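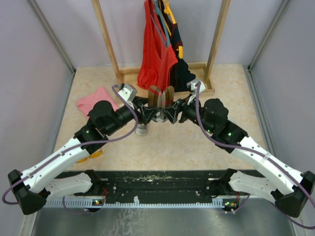

Changes to the footwear and clothing reuse scheme

The footwear and clothing reuse scheme will move to new arrangements in February. The changes affect residents who donate items at the Jarnetti Road centre, those who use the doorstep collection, and the schools and community groups which receive goods from us. Members are asked to read this notice before making their next donation.

Where to bring donations

The Jarnetti Road centre will remain the main place for handing in shoes, coats, bedding and household linen. The side entrance on Pesura Lane will close to the public and will be used for deliveries only. Donors arriving by car should enter from Jarnetti Road and follow the signs to the covered bay, where there is space to stop for up to ten minutes. Blue badge holders may stay longer and may ask at the desk for help with unloading.

The smaller collection point at Tkachuk Hall will continue to accept bagged clothing during the hall's normal opening hours. It cannot take shoes or bedding, as it has no dry storage suitable for either. Bags must not be left outside the hall when it is shut. Items left in the porch overnight are often damaged by rain and have to be thrown away at the scheme's expense.

Preparing shoes

Shoes and slippers must be given in pairs. Please tie the laces together or place an elastic band round both shoes. In the past year 1551 pairs were passed on through the scheme, and a further 200 single shoes were sent for recycling after no match could be found. Many of these had probably become parted from their partners in the bag.

Soles should be brushed clean of mud and grit. Light wear is acceptable. We are unable to accept shoes with split soles, broken heels or signs of mould, or footwear that has been adapted for medical use. Children's school shoes in sizes 10 to 5 are in short supply, as are wellington boots in all sizes. Original boxes are not required.

Preparing clothing and bedding

All clothing should be washed and fully dry. A missing button or a loose hem need not prevent an item being given, and the mending group will deal with small repairs where it can. Duvets and pillows will no longer be accepted from February, although blankets, sheets, towels and duvet covers remain welcome. Curtains may be given if they are lined and at least one metre in length.

School uniform is handled separately. Please put it in its own bag and mark the bag with the name of the school. Any name tapes should be removed beforehand.

Doorstep collection

The doorstep collection at present serves 666 households. It will be extended to the Jekham estate in the spring, which will bring the number to 800. Residents of the estate will receive a card through the letterbox giving the week of their first collection. Bags should be put out by 8 a.m. and should be light enough for one person to lift. Collectors cannot enter shared hallways, and residents of flats are asked to leave bags at the main door of the building.

Households already on the round do not need to register again. Anyone wishing to leave the round should tell the office in writing or call at the desk.

Schools and community groups

Groups which receive goods from the scheme should send their requests by the middle of the month before the items are needed. The request form has been shortened to one page and now asks for sizes and the age range of those who will receive the goods. It no longer asks for any details of individual families. Requests for winter coats are met in the order in which they arrive, except where a school has reported a fire or flood.

Goods supplied by the scheme may not be sold. Groups which find that they have more than they require are asked to return the surplus to Jarnetti Road in clean bags.

Further information

Printed copies of this notice are available in large type from the centre and from Tkachuk Hall. Comments on the new arrangements may be left in the box at the desk or sent to the office by post, and will be considered at the spring meeting. The centre will close at noon on the last working day of February for a stock check, and no donations can be taken that afternoon.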